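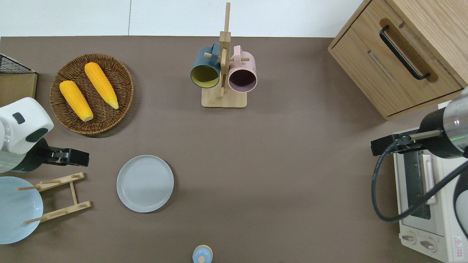
Yufang Bai has opinions about mug trees. She has opinions about most things that stand on a worktop, having spent the best part of her working life deciding what should be allowed to, but the mug tree gets her going before I have taken my coat off.

"People buy them with six pegs and they think, right, six mugs," she says. "Put two on it. Put two mugs on it and it's a nice object. Put six on and it's a traffic accident."

Bai fits out kitchens for people who haven't got much kitchen. Her firm, Wiltbridge, began with bedsits and has moved up in the world as far as one-bedroom flats. The smallest job she has done was a galley in Bustach where the owner could touch both walls with his elbows. He was, she adds, not a large man.

I had come to ask how anyone cooks in such places. Her answer is that most of them don't, and that they own a great deal of equipment for not doing it.

"I go in and I make them take everything out. One flat, I had 56 things on the floor, and this was a woman who told me on the phone she only had toast." Was there a toaster? "There were two toasters. And a thing for doing the middle of a pineapple."

Her rule is that whatever lives on the table has to be used that week or be good to look at, and she is stricter about the second than the first. She likes a toaster oven, which does the work of a toaster and most of the work of an oven in flats where a full-sized one would be used for keeping baking trays in. She likes a white one, because white walls forgive it. She doesn't like the lids of toaster ovens being used as shelves. "It gets hot. It says it gets hot, in the booklet. Then they ring me about the bread bag."

Baskets she will defend to anybody. A round wicker one costs next to nothing and, she says, makes a couple of corn cobs look like something you meant to do.

"In a plastic bag, it's shopping. In a basket, it's supper. Same corn." She is against filling them. Her mother kept a basket with seven onions in it, always seven, and Bai was a grown woman before she understood that the bottom three had been there since June.

Wire mesh is another matter. It is useful and she puts it up high, on a box or a shelf, where it can hold the ugly things out of the way of anyone sitting down. Clients are always bringing it back down again. She has stopped arguing, or says she has.

We get on to money, which cheers her up. A competitor called Adjei will do you a whole wall of cupboards with soft-close everything, and she speaks of it with great courtesy and no warmth. Her own clients tend to have up to 1,000 pounds, and a good part of that goes on one decent oak drawer unit with proper black handles.

"You touch the handle every day. Nobody strokes a cupboard side. Spend it on the handle."

Does anybody ever ignore her advice? She laughs for some time. There was a man at Nenotel, something in the accounts department, who thanked her warmly for clearing his worktop and by her next visit had covered it with 70 jars of spices in alphabetical order. He cooked from four of them.

"But he was happy," she says. "He'd show you the cardamom."

Her own mugs, since I ask, don't match. One is teal with a sort of mustard colour inside and the other is pink, and purplish when you look into it. She hangs them so the insides show, on the grounds that somebody went to the trouble of choosing that colour and it ought to get an airing. When a third person comes round, that person has a glass.

I have a glass. The tea is very good, and far too hot to hold.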